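Warard 12-Liter Open Wastebasket, long-term review

I bought two of these in July, one for the desk and one for the hallway by the front door. They replaced a pair of step-on cans whose pedals had both broken. I was tired of pedals, so the main thing I wanted was an open top and nothing that moves.

The Warard is a plain tapered bin, sold in white, gray and a dark green. I got the gray. The listing says 12 liters and I have no reason to doubt it. A small grocery bag fits over the rim with a little slack, which you can tuck under the lip. The bags Warard sells for it fit better but cost more than they should. I used up the sample roll and went back to grocery bags.

Build is fine. The walls flex if you squeeze them, but the base is thick and the bin doesn't tip when you miss and hit the side with an apple core. The rim has a faint mold line on the inside that caught one bag and tore it. I went over it with fine sandpaper for a minute and haven't had a torn bag from it again.

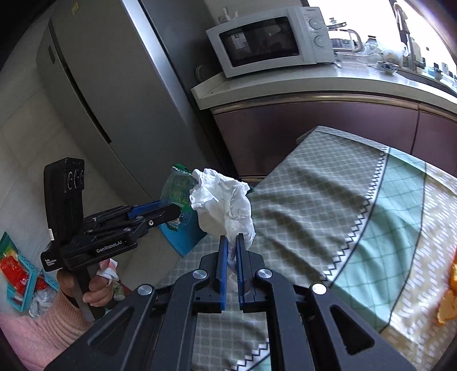 Light trash is where an open bin does well. Tissues, receipts, envelope windows and candy wrappers all go in from a chair without looking. I empty the desk one twice a week. With a lid I was emptying it less often, mostly from not seeing how full it was, so expect to make a few more trips to the big can.

Smell is the obvious weak point. Don't put banana peels in it overnight. I did that twice in the first month and now anything wet goes straight to the kitchen. If you want one bin for everything, buy something with a lid.

For comparison I borrowed an Adomaitis bin of about the same size from my neighbor Raimonds Mägi. It's heavier, has a steel ring that hides the bag edge, and looks a lot nicer. It also costs three times as much and the ring rattles when you lift it. Raimonds says his has been in use for six years and the ring has rattled the whole time.
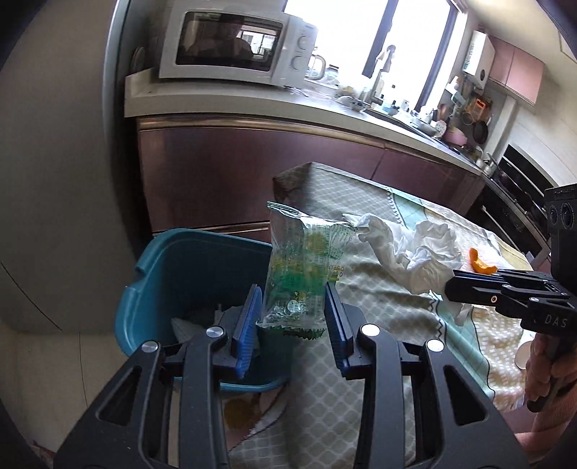

Snack bags are a nuisance in any small bin. They spring back open after you crush them and take up half the space. Folding them in thirds and tucking the end in helps. The Warard's taper makes this slightly worse, with less room at the bottom than you'd guess from the top. The Adomaitis has straight sides and held more bags before needing a push down.

Cleaning is easy. The inside is smooth apart from that mold line, and a squirt of dish soap and a rinse in the tub takes care of it. Coffee left a light brown mark on the base that I haven't managed to get out. The outside picks up scuffs from shoes in the hallway, and on gray they show. The green might hide them better.

One complaint about the order. Mine came from the Savascombe store online and the two bins were nested so tightly that I couldn't get them apart. Warm water on the outer one and a lot of twisting did it in the end. The store's answer to my email was to send them back, at my cost, so I didn't.

Four out of five. I'd buy it again for a desk or bedroom, and pass on it for a kitchen.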